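Filed under: Builds / Robots / Frequently Asked

The Lostero Arm: Questions People Keep Sending

Last updated Jan 9, 2023

Lostero is a small tabletop arm I am building in a shared workshop, on a bench I get to keep as long as I sweep under it. The build log has grown long enough that people have stopped reading it and started emailing me instead, so I put the answers on one page. They will now be ignored in a more convenient location.

What is it supposed to do?

Pick up a thing, move it, put it down. The dream is sorting the workshop's screw drawer. The current achievement is moving a foam block from one side of a tray to the other, on a good evening, with me standing over it.

Why does an arm for moving foam need a simulator?

My first version didn't have one. It had confidence, and it swung its elbow into a shelf bracket and stripped a gear. The simulator lets me be wrong for free. It also lets me work on the project from my kitchen table, where a real arm is not welcome.

What are you running the simulation on?

A secondhand desktop and a little program I call Bendura, which is a physics library with my bad habits wrapped around it. It loads a room, loads the arm, and saves a view from wherever I put the virtual camera. If you want good looks, go play a video game. I keep the textures small and the lighting cheap so it runs at a decent speed on a machine that was old when I bought it.

Do I have to model the whole room?

No. Model whatever the arm could hit and whatever the camera could see, then stop. I did not stop. I spent most of April on walls and wood grain while the gripper still couldn't close. Flat colors would have been fine for nearly all of it.

Before I load the arm I check the room by itself, from close in, so I can look at where the surfaces meet. Gaps and overlaps are easier to find with nothing else going on.
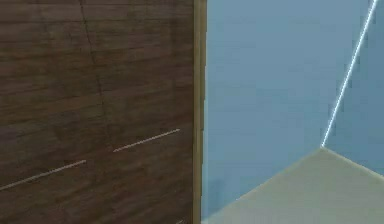 Bendura render, room only. Dark plank texture at left, blue walls meeting the beige surface at right.

What are you looking for in a view like that?

Corners, mostly. If two walls and a flat surface are meant to share a point, I want them to share it. A tiny gap is harmless right up until the foam block finds it and falls through the world. I also look for stray bright lines. Some are lighting, some are a surface showing through another one, and you learn which by moving the camera a little and rendering again. The wood texture gets a pass from me on everything. It's decoration.

My render is blurry. Is it broken?

Probably not. Small textures go soft up close, and saving compressed files makes thin bright lines bleed into whatever is next to them. Save uncompressed if you need to judge an edge. If you're only checking that the wall is where you left it, blurry is fine.

How many test runs have you done?

The log says 3,232 in simulation. On the real arm, 25. You can work out from that which one takes longer to reset, and which one I have to pick up off the floor.

Does it behave the same in real life?

It's a cousin. The simulated joints have no slop and the real ones have plenty. I add random wobble to the simulated joints, up to 2 degrees, which made the real arm less surprised by itself. Friction I still set by guessing and then complaining.

What hardware is in the real one?

Four hobby servos, a printed frame, and a controller board called Werno that I soldered myself and would lay out differently today. The wiring diagram is in the build log. The pin labels on the first drawing are backwards, so use the second drawing. I left the first one up as a warning.

Can I build one in an apartment?

Yes, if the table is heavy and you clamp the base down. The servos whine. Run the simulator at night and the arm during the day and you'll stay on speaking terms with the people downstairs.

Is there a kit?

There is a bin of leftover parts, and I wouldn't sell it to anyone I liked.

Can I use your room file?

Sure. It's in the downloads folder with the arm model. Units are meters. If your arm shows up the size of a bus, yours are millimeters.

Comments (4)

benchrat: Mine showed up the size of a bus.

solderandregret: Used the second wiring drawing and pins are good. Would be nice if the first one had a big red X on it. I found this page after I found the diagram.

plywoodpete: How are you doing the wobble, per joint or one value for the whole arm?

Author reply: Per joint, new value at the start of each run. I tried changing it mid-run and the thing looked seasick. And fine, I'll add the X.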